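**Iketton table linen trial, progress note for December**

We are 35 days into the 60-day trial and I am still not convinced the Cikell cloth earns its price. The play tables look tidier, I'll give it that. Staff at the Kakakhel room say children keep toys inside the grid, but I have only their word for it and no tally to back it up. 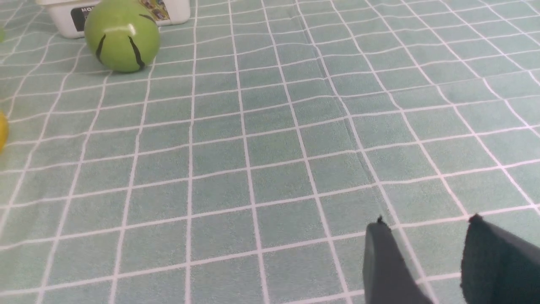
*Teal grid cloth with a green ball on it. Note the long crease.*

Creasing is my main complaint. The supplier promised a cloth that lies flat, and I don't see one. Nilmini Nanayakkara has asked for a heavier sample.

Spending stands at $448. I would hold the Briller room order until the sample arrives and someone keeps a proper log of how the tables are used.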